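Kariuki banknote redesign, progress to end October

Concept stage done, 25 sketches down to two. Wencombe printed the first trial sheets, 2,903 usable out of 4,000. Rest had the blue too heavy. Elibariki Barasa is redrawing the heron.
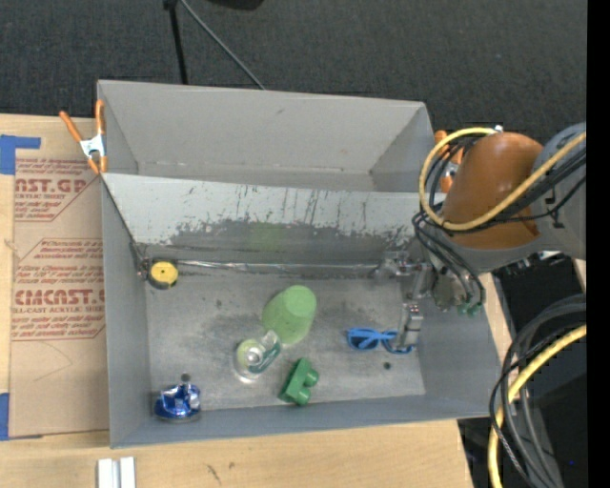
Note sizes still not setled. Claditz want all five the same width, we'd rather step them up. Yellow for the lowest note, strong and flat like the face of the tape measure by the bracket, with black numerals. Nolen quote for the foil due next week, will foward.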